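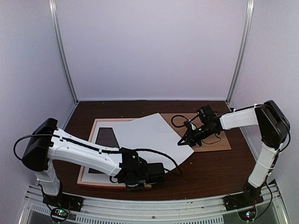
We visited the Van Rooij frame workshop in January 2025, on the second day of the Dineo open house. The workshop takes up the back half of the Medar building, and the entrance is on the side street, past the loading dock.

Visitors went through in groups of 20. Ours started in the cutting room, where lengths of molding are stored upright by width. The shop carries 296 profiles, most of them narrow. The saw was switched off for the tour, but we were each handed a mitered corner to look at.

The second stop was assembly. A picture frame with a thin light wooden border and a white mat was out on a dark brown wooden tabletop, with a large sheet of white paper and a piece of tan cardboard. Our guide used a frame like it to explain the order of work: glass, mat, print, backing, then points to hold it all in. Dust is the main trouble. A speck under the glass means taking everything apart again, so they wipe the glass twice and check it under a lamp.

Packing got less time than I wanted. Small frames get paper first, then cardboard front and back, and tape that never touches the wood. Over 20 orders a day go out this way before the holidays, starting in October.

The shop at the end sells offcuts and Grinico hanging wire - cash only. Parking is tight, and the coffee stand closes at noon. The next open house has not been announced.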